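Minutes – Sercombe House residents' meeting
Monday, 7:00 p.m., ground floor common room

Present: 18 residents, plus the building office. Apologies received from two residents on the third floor.

The chair opened the meeting at 7:05 and asked for any changes to the May minutes. One change: under "Laundry," the price of a dryer token should read 50 cents. Minutes approved with that correction.

**1. Matters from last time**

The hall light outside 12 has been replaced. The front door closer has been adjusted twice and still slams. The office will call Dandavham again and ask for a different part.

The bike rack on the Yazzie Street side is in. Residents asked if the old rack could stay as well. The office said no, the fire lane has to be clear.

The window in the second floor stairwell has not been fixed. The office has a quote and is waiting on a second one.

**2. Money**

Balance in the residents' fund is $131 after the picnic. The coffee money from the common room was added in before that figure was taken. The last receipt for the picnic came in that afternoon (paper plates, ice) and is paid.

Asked whether the fund could cover a new kettle. Agreed, up to $20. The old one is to be thrown out and not put on the free shelf.

**3. Shared washroom, second floor**

Most of the evening went on this. The second floor washroom is used by the residents of six rooms and by anyone visiting the common room when the downstairs one is busy. Complaints since May have been about things left on the counter and in the tub.

Points raised:

- Bottles are being left in the tub with the lids off. Two people have slipped.
- The hair catcher in the tub drain is being taken out and not put back. The drain was slow twice last month. The office paid for the first visit and cleared it themselves the second time.
- Towels are left on the radiator for days.
- Brushes and combs are left by the sink, and other people have been using them.

On the last point there was a long discussion. Some residents thought the brushes were there for general use, like the soap. Others said that a brush is a personal item and should be treated the same way as a toothbrush. The meeting agreed with the second view. Brushes, combs, razors and toothbrushes are personal and go back to the owner's room after use.

A resident suggested open cubbies on the wall, one for each room. Another said cubbies would collect clutter and the shelf above the radiator already does that. Put to a vote: nine for, six against, three not voting. Cubbies to go ahead if the cost is reasonable. Somach has a plain unit with six openings and the office will find out the price and whether it can be screwed into tile.

Until then each room is to have one small basket, carried in and carried out. Residents supply their own.

Cleaning turns stay as they are. The sheet on the back of the door is full and a new one is needed. It was asked that people sign when they have done the job and not before.

**4. Care of brushes and combs**

This came out of item 3. A resident who used to work in a salon offered to go over how to clean a brush, and the meeting asked for it to be written down. Notes as given:

- Take the hair out first. The end of a comb works well. Pull from the base of the pins and go row by row on a brush where they are set close.
- Put the hair in the trash. It does not go in the sink or the toilet.
- Mix a little shampoo in a bowl of warm water. Dip the pins and swish. If the brush has a cushioned pad, do not leave it soaking – water can get in under the pad and stay there.
- An old toothbrush gets between the pins. Go gently on ball tips, which can come off if they are scrubbed hard.
- Rinse, shake, and dry with the pins facing down on a towel overnight.
- A brush with missing tips can scratch and should be replaced.
- Wooden brushes get a damp cloth only.

Asked how often. Once every week or two for long hair, less for short. Asked if vinegar was any good. The resident does not use it.

It was also asked whether a washed brush could be passed on through the free shelf. The meeting was divided on this and left it at no for now. Combs the same.

**5. Found items**

The box in the office is full again. Anything not claimed by the next meeting will go to the thrift store or in the trash, depending on what it is. Items currently held include one umbrella, a gray scarf, several single socks, a phone charger, a child's rain boot and the hairbrush below. Please collect from the office between 4 and 6. 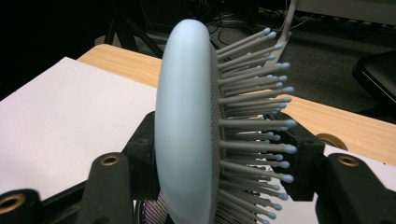 Item 5 – Light blue hairbrush, gray pins with light blue tips.

The office asked that people put their room number on things they would like back. A marker will be kept in the top drawer of the common room desk. Agreed that found items should be handed in the same day and not left on the stairs, where they get stepped on or moved from floor to floor.

A resident asked if items could be listed on the notice board as they come in. The office will try it for a month. The list will have a short description and where the thing was found, and will be taken down when the box is cleared.

**6. Quiet hours**

No change. Vacuuming is fine until 8 in the evening. The request to allow laundry after 10 was turned down again, mainly because of the spin cycle and the room directly above it.

**7. Any other business**

- The common room fridge will be emptied on the last working day of the month. Label food or lose it.
- The second armchair has a loose leg. Please do not sit on the arm.
- Someone has been feeding the gray cat on the back steps. The meeting had no objection, but dishes need to be brought in at night.
- One resident would like to start a sewing table in the common room on a weekday afternoon. Anyone interested should add a room number to the sheet by the mailboxes.

**Actions**

- Office: call Dandavham about the door closer; second quote for the stairwell window; price from Somach for the cubby unit; new cleaning sheet; list of found items on the board.
- Residents of the second floor: clear the washroom counter and the tub by the weekend.
- Social group: buy kettle, hand receipt to the office.

The next meeting will be in the common room at the same time. The date will go on the notice board once the room booking is confirmed.

Meeting closed at 8:40 p.m.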